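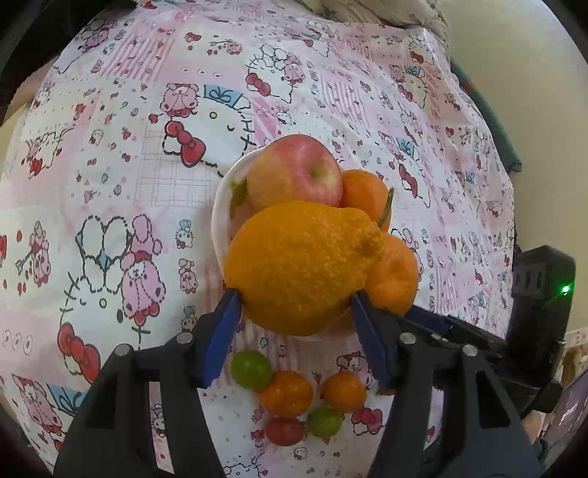 4.2 What sellers told us about the asking price

I'll start with the part of the survey I enjoyed most, which was asking people how they had settled on a figure for their home. We sent the form to every household that had put a flat or house up for sale in Enura or Werby during the study period, and 756 of them filled it in (my thanks to the ones who wrote in the margins, you made the coding slower and a lot more fun). The two towns are close enough to share a bus line, but they have quite different housing. Enura is mostly older flats in blocks without lifts. Werby has the terraces, the gardens and the new estate at Lozano, where prices have behaved oddly ever since the second phase was finished.

The form asked for three prices: the one the seller first had in mind, the one that went on the listing, and the one written in the contract. You would expect them to fall in that order and mostly they do. What caught me out was how many sellers had raised their figure between the first thought and the listing. Ognjen Jurić, who did the interviews in Werby, had warned me about this and I hadn't believed him. He kept meeting people who had spoken to an agent, heard a number higher than their own, and taken it as a sort of promise. One couple had already put down a deposit on their next place on the strength of it.

We compared the contract price with the listing price for each sale, and worked out the spread by town. The Enura sales bunch up near the asking price. The Werby ones trail off below it, and nearly all of that tail comes from Lozano. I tried leaving the estate out to see what would happen, and the two towns then look so alike that I had to check I hadn't loaded the same file twice. I hadn't. So whatever is going on in Werby seems to be going on in a handful of streets, and I'd be wary of anyone quoting a single average for the town.

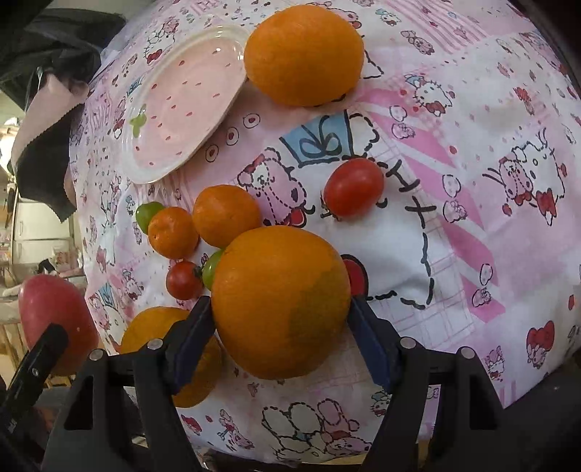
Figure 4. An orange held between the two pads of a black gripper.

Time on the market is harder to talk about, as listings get taken down and put back up with a new date, sometimes by a different agent. Tihomir Petek matched these by address and floor area, by hand, and found 137 homes in our sample that had been listed more than once. Before he did that our Werby sales looked pleasantly quick. Afterwards they didn't! I've used his matched version all the way through this section, and the earlier working paper, where we used the raw listing dates, should be read with that in mind. The ranking of the two towns stays the same either way, but the gap is wider.

I wanted to know whether the relisted homes had simply been priced too high to begin with. It's the obvious guess, and agents we spoke to offered it straight away. The answer from the forms is a bit muddier. Plenty of relisted homes went up the first time at a price in line with their neighbours and still sat there. In the comments, sellers mentioned buyers whose loans fell through, a shared roof that needed agreeing on, missing papers for a balcony closed in years ago, and in one case a cousin abroad who owned a share and wouldn't answer letters. None of that shows up in a price index. I suspect it matters more in the older blocks than we've been able to measure, and I come back to it in section 5.

There is one more group I should mention. In 64 cases the seller had used Britia, the online valuation service, and no agent at all. Their listing prices sat closer to the contract price than everyone else's, and I was ready to get quite excited about that until we looked at who they were. They were mostly selling ordinary two-bedroom flats in Enura, the sort where three near copies have sold in the same block and anybody could name a fair figure. Once we set them beside agent sales of the same kind of flat, the difference all but vanished. It may be that the service does well on odd houses too, but we had too few of those to say.

A word on what the answers can't tell us. We only heard from people who had a contract to report, so the ones who gave up and stayed put are missing, and so are the heirs who never agreed to sell in the first place. The "first thought" price is also a memory, and people tidy up their memories. Ognjen asked a few of his Werby sellers the same question again in September, and most gave a figure nearer to what they ended up getting. I've kept the original answers in the tables and put the second set in the appendix, where readers can make of them what they like.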